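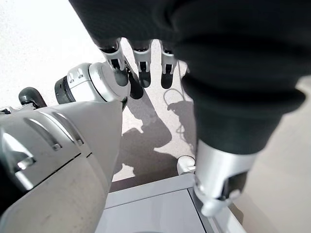
Teaching the hand to pick small parts by remote control, and I'm getting nowhere with the thumb. I wear the glove, the hand follows, and the fingers are fine. They hang down in a row over the floor where I want them and they close when I close mine. The thumb comes in late every time, so I end up pushing the part away before I can pinch it. We have the knit cover over the back of the hand, black, fairly snug, and I've started to wonder if it's dragging at the base of the thumb. Controller is a Fleton, stock settings. I have 50 demos recorded and I would keep maybe 12. What do people check first?
mhamdy

Posted by naima_b
Take the cover off and do ten grabs. If the lag is still there you've ruled it out in five minutes.

Posted by Hicham Mahrous
I doubt it's the cover. Late thumb on a glove setup is almost always calibration. People hold their thumb flat against the palm for the zero pose and then the whole range is shifted. Redo the zero with the thumb out to the side.

Posted by mhamdy
Did the zero twice already, thumb out both times. Will try without the cover tonight.

Posted by a.ezzat
I'd stop using the glove for this. For small parts I put the arm in free drive and move it by hand, then trigger the grip from a pedal (I use a Pedside, any foot switch will do). You feel the contact through the arm. With a glove you are guessing from the camera view, and in yours I can hardly tell how high that thumb is off the box.

Posted by Hicham Mahrous
That works for a two-jaw gripper. With a full hand you can't pose four digits with one pedal, and your own hands end up in the camera. Then the policy learns to look for your sleeve.

Posted by a.ezzat
You can crop the sleeve out. And he doesn't need four digits for a pinch, he needs two.

Posted by Hicham Mahrous
Cropping a wrist camera loses the part as well. We tried it. 3000 demos on the Gillen cell and we threw out everything done by hand.

Posted by naima_b
Different question, is that cable on the floor going to stay there? If it moves between demos, put it somewhere else or tape it down. Same with the light. That's a strong shadow and it lands right where you're working.

Posted by mhamdy
Cable can move. The light I'm stuck with.

Posted by mhamdy
Update. Cover off, the thumb is better but still late. So some of it was the cover. The rest was smoothing on the thumb channel, set higher than the fingers in the stock file. Lowered it to match and recorded 12 new ones, kept nine.

Posted by a.ezzat
Good. I'd still try the pedal.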